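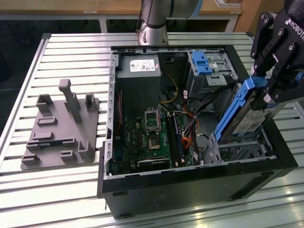
Ollton Extends Desktop Computer Recovery Program

April 23, 2025

The Ollton Office of Materials Recovery has extended its desktop computer program for a second year, following a first round in which 339 retired machines were received from schools, libraries and town departments.

Of that number, 284 towers were taken apart for reusable components. Memory, processors, optical drives and power supplies are removed, tested and shelved by type, and the steel cases are sent on for scrap. The remaining machines were judged fit for further service and returned to use with new storage.

"Most of these computers left their desks with several good parts inside," said Delphine Esposito, director of the office. "Our task is to get to those parts in an orderly way and keep a record of where each one goes."

The second round will open in November and will accept desktop towers only. Monitors, printers and laptops should continue to go to the Tedar Street drop-off site. Departments are asked to remove hard drives before delivery — or to request a signed data destruction form from Simin Mohammadi, who manages intake.

The office has also published a revised bench guide, prepared by Rostam Bakhtiari. The 66-page guide covers side panel removal, cable routing, processor socket handling and the labeling of drive cages. Printed copies are held at the Sikder Building front desk.

Organizations with 65 or more machines to deliver must arrange a pickup date in advance. Requests should be made in writing to the intake desk.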